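Cutting fabric without a rotary cutter?
Posted in Sewing & Crafts, Flodley Help Board
Tuesday, August 9, 2022

gesine_m
I want to make cloth napkins from a cotton bedsheet. I don't own a rotary cutter or a mat, only scissors. My edges come out wavy every time, even when I draw a line first. Is there a trick, or do I need to buy the tools?

Genowefa Domański
You don't need them. Wash and iron the sheet first, then snip the edge and tear it. Plain woven cotton usually tears straight along the thread. Trim off the fuzzy bit afterward. If yours won't tear, pull out one thread and cut along the gap it leaves.
When you do cut, keep the fabric flat on the table and the lower blade resting on the surface. Use long strokes and don't close the blades all the way until the end of the line. Leave 2 inches extra on each side for shrinkage and hems. I did 13 napkins this way in February and they all match well enough.

Safavi
just get pinking shears

flundenwood5
Check that your scissors are sharp. Mine had been used on paper for years and chewed up everything. A sharpening cost me 5 dollars and fixed most of it.

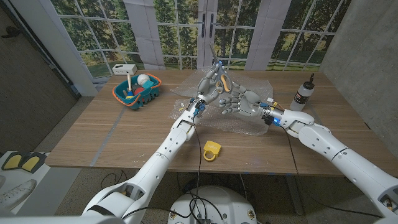
Scissors with yellow-orange handles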